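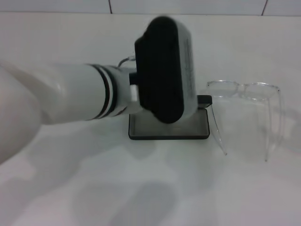 *White arm, black gripper*

## Second-hand Findier estate – is a slipping clutch worth fixing?

**Gaëtan Besson**, Thursday, March 5, 2020

I bought a used Findier estate in October from a dealer in Plullthorpe. It drove well until last month. Now, in fourth or fifth on a hill, the revs climb but the car doesn't speed up. There's a faint burning smell after the motorway too.

The garage in Prondstead says it needs a clutch and flywheel and has quoted me £2,167. A second place said up to £700, but that was over the phone and I don't know if it covers the flywheel. I paid the dealer by debit card and he says a clutch is wear and tear. Is he right, and is the bigger quote sensible?

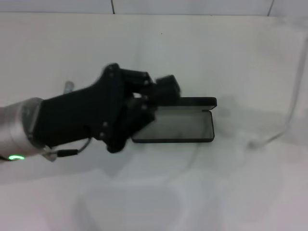
### Replies

**hillstart_meg**

Ask both garages for a written quote with parts and labour on separate lines. The cheap one sounds like a clutch kit only. If the flywheel is worn and you leave it in, you'll pay the labour again when it goes, as the gearbox has to come out both times.

On my old Calvo the flywheel was fine and went back in. They can't tell for certain until it's apart, so get them to ring you at that point. Ask for the price with and without.
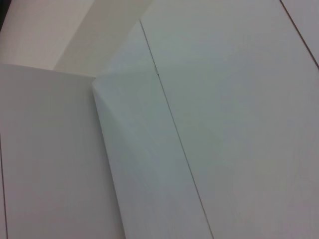 As for the dealer, wear and tear is a fair answer if the car has high mileage and the clutch was simply near the end of its life. If the mileage is low you have more of a case. Write to him, give the date it started, and attach the garage's report. Don't have the work done before he has had a chance to look at it – that makes it much harder to claim anything back.

**Tonk**

Dealers always say that. Get rid of it and buy an automatic.

**oldspanners**

Check for an oil leak before you spend anything. If the rear crank seal is weeping, it'll ruin the new clutch as well. Mine did exactly this and the seal itself was cheap. Until it's sorted, keep off the hills and don't tow.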